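Ordnung im Haushalt: Häufige Fragen an Leute, die nicht gleich alles glauben

Stand: 2018-08-05

Muss ich wirklich 100 Dinge weggeben, damit es bei mir ordentlich wird?
Die Zahl stammt aus dem Boria-Programm, und wie man dort auf sie gekommen ist, konnten wir nirgends nachlesen. Zählt ein Paar Socken als ein Ding oder als zwei? Ein Kartenspiel als eins oder als 32? Wer ausmisten will, soll ausmisten. Eine Strichliste braucht man dafür wohl eher nicht.

Was ist von der Regel "7 Minuten am Tag" zu halten?
Wenig, solange niemand dazusagt, wie groß die Wohnung ist und wie viele Leute darin wohnen. In einem Haushalt mit drei Kindern sind sieben Minuten der Flur, und zwar die Hälfte davon. Schaden tut es auch nicht. Den Timer, der im Mai noch überall dazu verkauft wurde, ersetzt jede Küchenuhr.

Brauche ich Körbe und Kisten?
Zuerst einmal nicht. Die meisten Ratgeber setzen den Einkauf an den Anfang, und das ist verdächtig oft der Abschnitt mit den Links. Unser Rat: erst sortieren, dann 30 Tage warten, dann messen, dann vielleicht kaufen. Ein Korb ohne festen Inhalt wird zur Ablage für Ladekabel, Kassenbons und einzelne Handschuhe.
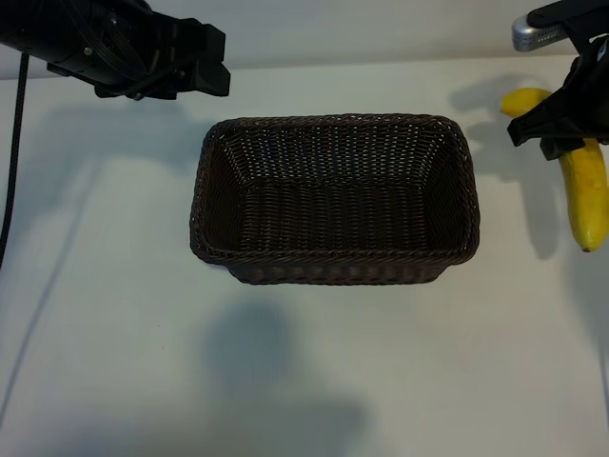 Leerer Korb mit geflochtenem Rand auf weißer Tischplatte

Ist Geflecht besser als Kunststoff?
Kommt darauf an, wofür. Geflecht lässt Luft durch, sammelt aber Staub in den Zwischenräumen, und wer schon einmal Mehl aus so einem Muster gebürstet hat, weiß, was gemeint ist. Kunststoff ist schnell abgewischt. "Natürlich" auf dem Etikett sagt über die Haltbarkeit gar nichts und über die Herkunft erstaunlich wenig. Im Zweifel nachfragen, aus welchem Material die Stränge sind und womit sie behandelt wurden. Kommt keine Antwort, ist das auch eine.

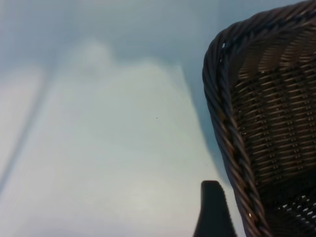 Lohnen sich komplette Systeme wie Brakudholm?
Für 200 Euro Einstiegspreis bekommt man Behälter, die zueinander passen, und leider auch nur zueinander. Wird die Serie geändert, steht man mit halben Sätzen da. Die beworbene Platzersparnis gilt, soweit wir sehen, für Schränke mit genau dem passenden Innenmaß. Unsere hatten es nicht.

Hilft es, alle Flächen freizuräumen?
Es sieht gut aus, jedenfalls bis zum Abendessen. Die Idee der "leeren Fläche" setzt voraus, dass hinter einer Schranktür noch Platz ist. In kleinen Wohnungen wandert das Zeug bloß vom Tisch auf den Stuhl. 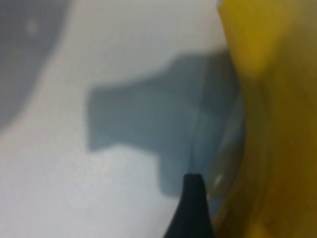 Helle Fläche mit Schatten, unscharf

Halten Einlagen aus Cleltex den Staub ab?
Laut Hersteller ja. Einen Prüfbericht haben wir trotz Anfrage nicht bekommen. Ein altes Geschirrtuch im Korb lässt sich waschen und kostet nichts.

Und der Kurs von Bang?
Den haben wir nicht gemacht und werden ihn daher nicht bewerten. Das kostenlose Probekapitel empfiehlt, Dinge an einem festen Platz aufzubewahren. Dem stimmen wir zu.

Wie reinige ich einen Korb?
Trocken ausbürsten, am Rand mit einem schmalen Pinsel. Von Spezialsprays raten wir ab, solange nicht draufsteht, was drin ist.

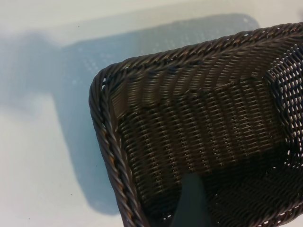 Dunkelbraunes Geflecht mit gedrehtem Rand

Verdienen Sie an Empfehlungen?
Nein. Bei so wenigen Empfehlungen käme auch nicht viel zusammen.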